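Opinion | Designer toys and collectables
8 min read

Stop selling us prototypes

By Pushpa Negi
30 Sep 2026

I bought my first resin figure from a folding table outside a record shop. The man who made it had cast it himself and painted it himself, and he told me the left ear might come off. It did. I glued it back on and I still have it. I mention this so it is clear that I don't mind things being rough.

What I do mind is how much of this hobby now takes place before anything exists. A figure is announced. There is a grey render on a turntable, then a photograph of an unpainted print, then a mailing list, then a deposit. By the time the thing is in a box, if it ever gets there, most of the talk has moved on to the next grey render. I have been on the receiving end of this often enough to think it is bad for buyers, and I have come to think it is bad for the artists as well.

Take the Vinderwood bear. I pick on it only because I paid for it. The announcement had a good sculpt and a date in September. The date went by. There was an update with a new colour, then an update saying the new colour had caused problems with the mould, then a second version of the bear that you could also put money down on. I asked for my deposit back and got it within the week, so no complaint there. But I had spent the best part of a year looking forward to something that had not been made, and I had passed over two other pieces to keep the money free.

The usual defence is that small studios need the cash up front. I accept that. Silicone costs money and so does resin, and a bad batch goes in the bin. Trinity Brannigan, who casts under the name Fakon, told me that pre-orders paid for her first proper pressure pot and that she couldn't have bought it any other way. Fair enough. She also told me that she doesn't open orders until she has pulled a finished cast from the production mould, painted it, and left it on a windowsill for a month to see what the sun does. Her run of 52 sold out, and every one of them went in the post on the day she had said. The buyers still paid first. They paid for something she knew she could make, and that is the whole of the difference I am asking for.

A print straight off the machine is not that. It proves the shape works and very little else. It doesn't show whether the undercuts will tear the mould after the tenth pull, or whether the join between head and body will sit flush. It doesn't show whether the white will still be white in two years. Street artists moving into toys seem to get caught by this more than anyone, and I can see why. A wall is finished when you walk away from it. A figure has to be finished again for every copy, usually by someone else, in a workshop the artist has perhaps visited once. 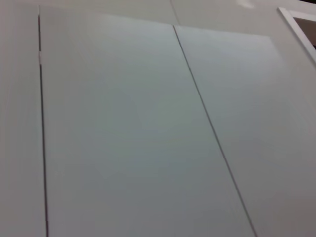

Surface is where most runs go wrong, and it is the part that buyers are told least about. Sculptors talk about pose and expression, and the fans do too, but a figure lives or dies on large plain areas: the belly, the back of the head, the side of a plinth. Look at any broad pale panel with no marks on it, where the only thing happening is a soft drift from a brighter, cooler grey-white to a flatter, darker one, and your eye goes straight to the dark seam running down the side. Resin is exactly like that. On a busy paint job you can hide a parting line under a stripe. On plain white you can't hide anything, and it takes hours of sanding to get there. A render has no seam because someone has left it out.

So I would like to see the seams. If a studio wants my deposit, show me a cast from the real mould in ordinary daylight, including the back and the underside. Tell me how many will be made and who is painting them. If the number isn't settled, say it isn't settled. Srivastava did this with their fox last year -- plain photographs, one of them showing a pinhole bubble under the chin that they said would be filled on the finished pieces -- and I ordered one the same evening. The bubble made me trust them more.

There is a money side to this that people don't like to discuss. A deposit for an unmade figure can be traded, and it is. I have seen a place in the queue for a Dostari piece offered at 373 pounds, which was more than the figure itself was going to cost. There were 2,000 names on that list. I doubt that half of them wanted a figure on a shelf. When the prototype is what sells, the studio has every reason to keep making prototypes, and the person who only wanted the object ends up paying for everyone else's guess.

I know the reply, because I have had it at two conventions and once by email. It says that the hype is part of the fun, that following a piece from sketch to box is a pleasure in its own right. It can be. I like sketches. I like workshop photos and I will happily read three paragraphs about pigment. All of that can be shared without a payment button underneath it. Show the drawings in spring and the print in summer, and take the money when there is a cast on the bench.

Some artists would release fewer pieces if they worked this way. I could live with that. My shelf is nearly full, and the best thing on it is still the one with the glued ear.

Filed under: Opinion, Resin, Art Toys

Contact us | Advertise | © 2026 All rights reserved | Back to top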